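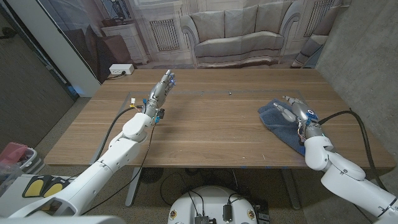 Zirasis towel trials: your questions

By Catriona Mowat
Nov 22, 2021
Print | E-mail this page

What does the Zirasis service include?
Two arms, two hands and a fortnight of our patience. You send us a household chore, we teach it to the robot at our Plarkbridge shop, and you get the results, flattering or otherwise. Towels are the favourite. The right hand spends a good deal of its day palm-down on a navy one, and we stay inside the taped rectangle because your trial is only comparable if everyone else's was.

Can I send my own towel?
Yes, up to 50 cm wide. Please wash it first. Berhanu Dinsa opens the parcels and has feelings.

What does it cost?
$995 per chore, which would buy you a lot of folding from a teenager.

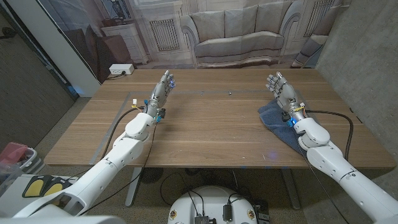
A second chore booked in the same month is discounted by $50. Fitted sheets are excluded from all offers.

How many attempts do I get?
32, all logged. Aslı Gökçe reviews the log and will phone you if the numbers are grim.

Can I visit?
By appointment. Closed-toe shoes, and mind the cables.

Last updated: Nov. 2021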